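砧板周围的那些东西

从上个星期开始，我跟自己较上了劲：厨房台面上到底该留什么，不该留什么。

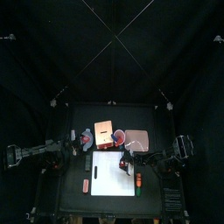 起因特别小。那天晚上我想切半根黄瓜拌面，站到台子前面，发现砧板上压着一袋没开封的挂面、一把剪刀、两张超市小票，还有一个我完全不记得从哪儿来的瓶盖。我把这些挪到左边，左边的调料瓶就往后退，退到墙根，碰倒了筷子筒。等我把筷子一根根捡回来洗干净，面已经坨了。黄瓜最后是整根啃的。

我那天晚上就在本子上写了一句：砧板要有自己的地盘！

后来几天我就老琢磨这件事。白砧板摆中间偏前，这个我很早就定了，因为我习惯站着不动，手往两边够。我喜欢带提手孔的那种，长条形的孔，手指能扣进去，洗完拎起来就走。孔朝左还是朝右也是有讲究的，我是右手拿刀，左手扶菜，孔放在左边，切完左手一扣，右手拿刀背一拨，菜就进锅了。以前我一直朝右放，每次都要换一下手，居然换了好几年，也没觉得哪里不对。

海绵的事情我想单独说说。粉色的海绵我一直放在砧板左手边，我妈看见一次说一次：“海绵挨着砧板，你也不嫌脏。”她说的有道理，用旧了的海绵确实不该凑到吃的旁边去。可是我切东西的时候台面总是湿一块干一块，顺手擦一把真的太方便了……最后的折中办法是：擦台面的海绵一块，洗碗的海绵一块，颜色分开，粉的只许擦台面，黄的只许待在水池里。谁用混了谁去倒垃圾。（目前为止全是我在倒。）

还有胡萝卜。我对台面上有一点橙色有种说不清的好感，哪怕是玩具的那种胡萝卜，放在砧板右边也觉得整个台子精神了。我小侄女来的时候就爱在厨房里玩切菜，她那一套里也有胡萝卜，她非要跟我的真菜摆在一起，左边一排右边一排，问我：“姑姑，你的为什么不会啪一下分开？”我说我的要用力气。她想了想，把她那根借给我，说这个省力。所以现在我家砧板的右边基本上是她的领地，橙的绿的都有，我做饭前得先跟她打声招呼。

再往后一排，就是我最纠结的部分了，盒子、杯子、碗、小瓶子，通通在那儿抢位置。

我有个朋友叫Bimla Tiwari，她家厨房比我家还小，可是每次去都觉得宽敞。我专门打电话请教，她就问我一句：“你后排的东西，不挪别的能拿到几样？”我跑去厨房试了试，只有一样，是盐。其他的，要拿醋先挪油，要拿油先挪茶叶罐。她在电话那头笑了半天，然后说，后排只能排一排，不许有后排的后排。这句话我现在拿来当家规。

于是我把后排重新排了一遍。浅色的木盒子放中间，我是真的喜欢木盒子，塑料的也好铁的也好，摆出来总觉得差那么一点温度。右手边挨着一个粉色小杯子，蓝的红的小勺小叉往里面一插，柄露在外面，伸手就有。我从前的小勺是平躺在抽屉里的，抽屉里还躺着开瓶器、皮筋、几包外卖送的番茄酱，每次找小勺都像翻旧账。换成杯子以后清净多了，唯一的毛病是杯子太轻，勺子一歪，整个杯子跟着歪。我在杯底垫了一枚硬币，好了一点点，说实话也没有好太多。

木盒子的左边给了浅蓝色的碗。这个碗我不许它空着，也不许它满着。空着的话，我先生会往里扔钥匙；满着的话，最底下那个番茄一定会被忘掉，等你闻到味道就晚了。所以里面放一点红的，番茄也行，红椒也行，当天要吃的就放进去，吃完再说。蓝碗配红菜是真的好看，我做饭没什么天赋，摆碗还是有一点的，哈哈。碗的旁边再站一个白色小瓶子，到此为止，左边不许再加人了。

最右边我想要一个托盘。方的，边浅一点，粉粉的那种颜色就很好，跟小杯子也搭。托盘这个东西我从前是看不上的，总觉得台面已经够小了，还要再铺一层，图什么呢？后来在Granness的店里转了一圈，看人家把零碎东西往托盘里一归，忽然就懂了。同样是五样小东西，散在台面上叫乱，放在托盘里就叫“一组”。擦台面的时候端起来，擦完放回去，一个动作。我当场就想买，看了一眼价签，100块，又放回去了。回家翻柜子，翻出一个以前装点心的旧盘子，先用着。边很浅，凑合。

说到花钱，我这次整理总共花了36块，买了两块海绵和一个带盖的小瓶，别的全是家里翻出来的。翻的过程比整理的过程长得多。我从吊柜最上层翻出来13个玻璃罐，都是吃完酱菜舍不得扔的，盖子还不一定配得上。Teodoro Navarro是我们楼下的邻居，喜欢自己腌柠檬，我拎了一袋子罐子下去问他要不要，他挑得很认真，一个一个拧盖子听声音，最后全收了，过了两天还给我回送了一小罐。味道很冲，拌沙拉只要一点点就够。那罐柠檬现在放在冰箱里，没有上台面，规矩就是规矩。

也有失败的地方，老实交代一下。

第一个是线。我家台面靠墙那一侧有个插座，电水壶、手机充电线都往那儿跑，白色的细线从东西上面横过去，怎么看怎么碍眼。我试过用夹子夹，夹子掉进了水池；试过用胶带贴，三天就卷边，还粘了一圈油灰。网上有人说可以从台面底下绕，我钻到柜子里看了一眼，又退出来了，太黑，而且我怀疑里面有蜘蛛。线的问题先放着吧，有好办法的请一定留言救我。

第二个是颜色。我一度非常想要一个深色的台面，黑的，觉得白砧板往上一放特别利落，浅色的木头、粉色的杯子也都会跳出来。我还跑去Adamczyk看了样板。导购态度很好，让我自己撒点面粉试试，我一撒，心里就凉了半截，每一粒都看得清清楚楚。我这种做个饼能把面粉弄到拖鞋里的人，要是真换了黑台面，一天得擦24遍。导购说也有人专门喜欢这样，脏了看得见，才会去擦。这话我回来想了好几天，一时觉得有道理，一时又觉得是在劝我掏钱。到现在也没决定，先生的意见是“都行”，等于没有意见。

第三个是那种竖着放的东西。我看别人家把菜板、隔热垫什么的立起来，又省地方又好看，我也学着在砧板左边立了一块，结果切菜的时候胳膊肘一带就倒，一倒就砸在海绵上，声音倒是不大，就是吓人一跳。立了倒，倒了立，折腾了一个下午，我还是让它立在那儿。可能得找个有分量的，厚一点，像砖头那样能自己站稳的。

整理完到现在，台面保持得还可以，我自己都有点意外。早上起来烧水，看见砧板空空地放在中间，心情是真的会好一点。前天晚上回来得晚，我又把一袋挂面顺手搁在了砧板上，洗完澡想起来，穿着睡衣跑回厨房把它收进柜子里。先生在客厅喊：“又怎么了？”我说没事，巡逻。

下一步我想收拾水池底下那个柜子，就是有疑似蜘蛛的那个。我已经拖了很久，从去年11月拖到现在，里面的塑料袋多得一开门就往外涌。等我鼓足勇气收完再来写，你们要是有叠塑料袋的好方法也可以先告诉我，我只会团成一团往里塞。

对了，上次留言问我擦台面用什么的那位，我就是用热水加一点点小苏打，粉色海绵擦一遍，干布再走一遍，没有别的秘方。油特别重的地方多捂一会儿再擦，别使劲蹭。

先写到这儿，锅里还炖着萝卜，我去看一眼火！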